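Ticket 114: Gewürzregal Mevier, Schubfach klemmt
Status: gelöst
Produkt: Sornis Mevier, dunkelgrau

Eintrag 1, 9:20 Uhr
Das vordere Fach ging nur mit Ruckeln auf, und oben rutschten die Gläser nach hinten. Dabei mag ich das Regal so gern, endlich stehen Paprika und Curry griffbereit! Zum Testen kam es auf den hellen Holztisch.
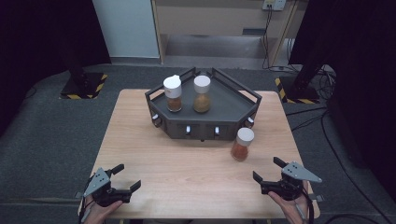

Erst alle 4 Fächer leeren, dann die Knäufe handfest nachziehen. Bei mir saß einer schief, und schon lief das Fach wieder wunderbar leicht.

Eintrag 2, 10:05 Uhr
Blieb noch das Kippeln. Füße abgewischt, Regal schräg auf den Tisch gestellt und an jeder Ecke kurz gedrückt: steht bombenfest, klasse!

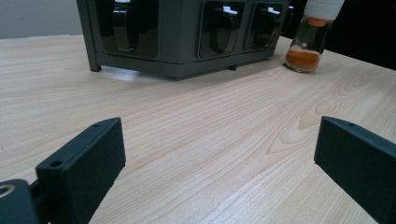
Noch offen
Gibt es die Knäufe auch einzeln? Ich hätte sehr gern einen Satz auf Vorrat.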